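Wohnmobil Bartoš Ukham – Handbuch für Urlauber und Eigner
Kapitel 5: Frischwasseranlage und Boiler in Betrieb nehmen

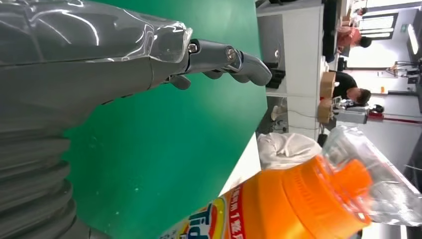 Bevor Sie anfangen

Schön, dass Sie bis hierher geblättert haben! Viele unserer Kundinnen und Kunden füllen am ersten Abend einfach Wasser ein, drehen den Hahn auf und wundern sich dann, dass es spuckt und gluckert. Das ist meistens nicht schlimm, aber mit einer halben Stunde Ruhe und einer Tasse Kaffee nebenbei geht es viel angenehmer, und Sie lernen Ihr Fahrzeug dabei gleich ein bisschen kennen.

Das Kapitel gilt für alle Grundrisse des Ukham, also auch für die Ausführung mit Querbett im Heck. Wenn Sie Ihr Fahrzeug bei unserer Vermietstation in Grurnstead abgeholt haben, ist die Anlage bereits gespült, und Sie können gleich bei Abschnitt 5.2 einsteigen. Eigner, die ihren Ukham im Frühjahr aus dem Winterlager holen, beginnen bitte vorne.

Bereitlegen sollten Sie:
einen Trinkwasserschlauch (lebensmittelecht, keinen Gartenschlauch)
den Schlüssel für den Tankdeckel
eine kleine Schüssel und ein Handtuch
eine Taschenlampe für den Stauraum unter der Sitzbank

5.1 Anlage nach der Winterpause spülen

1. Stellen Sie das Fahrzeug möglichst waagerecht ab und ziehen Sie die Handbremse an. Auf einem schiefen Stellplatz läuft der Tank nicht vollständig leer, und gerade die letzten Liter wollen wir ja loswerden.

2. Schalten Sie am Bedienpanel über der Eingangstür die Wasserpumpe aus. Die kleine grüne Leuchte neben dem Tropfensymbol muss erloschen sein.

3. Heben Sie das Polster der vorderen Sitzbank ab und klappen Sie den Holzdeckel auf. Dort sitzen zwei Ablassventile mit blauem und rotem Griff. Blau gehört zum Frischwassertank, rot zum Boiler. Schließen Sie beide, indem Sie die Griffe quer zur Leitung stellen.

4. Füllen Sie 20 Liter Trinkwasser ein und geben Sie ein für Trinkwasseranlagen zugelassenes Reinigungsmittel dazu. Die Dosierung steht auf der Packung. Bitte nehmen Sie nicht mehr als dort angegeben, auch wenn der Winter lang war und es ein wenig muffig riecht.

5. Öffnen Sie sämtliche Hähne in Mittelstellung, also Küche, Waschraum und, falls vorhanden, die Außendusche im Heck. Schalten Sie die Pumpe ein und warten Sie, bis an jeder Stelle ein gleichmäßiger Strahl kommt. Danach die Hähne wieder zudrehen und die Pumpe ausschalten.

6. Lassen Sie das Mittel so lange einwirken, wie es der Hersteller vorsieht. Wer mag, fährt in der Zwischenzeit eine kleine Runde um den Ort. Das Schaukeln verteilt die Lösung hervorragend im Tank.

7. Entleeren Sie die Anlage an einer Entsorgungsstation über beide Ablassventile. Anschließend zweimal mit klarem Wasser nachspülen, bis nichts mehr schäumt oder riecht.

Hinweis: Die Außendusche wird beim Spülen gern vergessen. Der Anschluss liegt hinter der kleinen Klappe links neben der Heckgarage.

5.2 Frischwasser tanken

1. Lassen Sie den Hahn der Zapfstelle zuerst einen Moment laufen, bevor Sie Ihren Schlauch anschließen. In der Leitung steht oft noch Wasser vom Vortag.

2. Schließen Sie den Tankdeckel auf und legen Sie ihn so ab, dass die Dichtung nach oben zeigt. Sand in der Dichtung ist die häufigste Ursache für einen tropfenden Einfüllstutzen.

3. Führen Sie den Schlauch etwa eine Handbreit in den Stutzen und füllen Sie langsam. Der Tank fasst 105 Liter. Sobald Wasser aus dem Überlauf unter dem Fahrzeug tritt, ist er voll.

4. Drücken Sie auf dem Bedienpanel die Tanktaste. Die Anzeige braucht ein paar Sekunden, bis sie sich beruhigt hat, also bitte nicht gleich nach dem ersten Wert urteilen.

Achtung: Ein voller Tank zählt zur Zuladung! Wenn Sie mit vier Personen, Fahrrädern und Vorzelt unterwegs sind, fahren Sie lieber mit wenig Wasser los und tanken am Ziel. Die zulässige Gesamtmasse Ihres Fahrzeugs finden Sie in den Zulassungspapieren.

5.3 Boiler füllen und einschalten

1. Prüfen Sie, ob der rote Griff noch quer steht. Bei niedrigen Temperaturen kann das Frostschutzventil von selbst öffnen, und dann wandert Ihr frisches Wasser schnurstracks auf den Stellplatz.

2. Schalten Sie die Pumpe ein und öffnen Sie den Küchenhahn auf der warmen Seite. Es hustet und prustet jetzt eine ganze Weile, und das darf es auch. Der Boiler muss sich erst füllen und schiebt dabei die Luft vor sich her.

3. Wenn das Wasser ruhig läuft, schließen Sie den Hahn und wiederholen das Ganze im Waschraum. Halten Sie den Duschkopf dabei in das Becken, er hat am Anfang erstaunlich viel Schwung.

4. Öffnen Sie das Gasventil mit der Aufschrift »Boiler« im Küchenunterschrank und wählen Sie am Panel die gewünschte Stufe. Für Abwasch und Händewaschen reicht die kleine Stufe völlig aus, zum Duschen nehmen Sie bitte die große.

5. Warten Sie, bis die gelbe Leuchte erlischt. Wer ungeduldig ist, setzt so lange den Tee auf.

Vorsicht: Das Wasser kann auf der großen Stufe sehr heiß werden. Mischen Sie immer zuerst kaltes Wasser vor, besonders wenn Kinder mitreisen. Schalten Sie den Boiler niemals ein, solange er leer ist, und halten Sie den Kamin an der Außenwand frei. Beim Tanken von Kraftstoff muss der Boiler aus sein.

5.4 Wenn etwas nicht so läuft

Die Pumpe läuft, aber es kommt kein Wasser.
Sehen Sie nach dem blauen Griff und nach dem Füllstand. Ist beides in Ordnung, nehmen Sie das Sieb vor der Pumpe heraus und spülen es aus. Es lässt sich mit einer Vierteldrehung lösen. Schüssel darunterstellen!

Die Pumpe springt nachts kurz an.
Meist ist ein Hahn nicht ganz geschlossen. Drehen Sie alle noch einmal zu und schalten Sie die Pumpe über Nacht am besten ganz aus. Bleibt es dabei, kontrollieren Sie die Schlauchschellen im Stauraum mit der Taschenlampe auf Feuchtigkeit.

Der Boiler geht auf Störung.
Schalten Sie ihn aus, warten Sie 5 Minuten und versuchen Sie es erneut. Nach 2 vergeblichen Versuchen schließen Sie bitte das Gasventil und rufen uns an. Riecht es nach Gas, versuchen Sie es gar nicht erst: Flaschen zudrehen, keine Schalter mehr betätigen, Türen und Fenster auf, alle aussteigen.

5.5 Entleeren vor Frost

Ab November sollten Sie die Anlage leeren, sobald das Fahrzeug länger ungeheizt steht. Pumpe und Boiler ausschalten, das Wasser im Boiler abkühlen lassen, beide Griffe längs stellen und alle Hähne in Mittelstellung öffnen. Den Duschkopf hängen Sie nach unten ins Becken. Lassen Sie die Hähne den Winter über offen, dann kann verbliebenes Wasser sich ausdehnen, ohne etwas zu sprengen.

Fragen zur Wasseranlage beantwortet Ihnen Kvido Tóth in unserer Werkstatt in Munmont, Ersatzsiebe und Dichtungen verschickt Lleucu Morris aus dem Teilelager. Halten Sie bitte die Fahrgestellnummer bereit. Weiter geht es in Kapitel 6 mit der Toilettenkassette und dem Abwassertank.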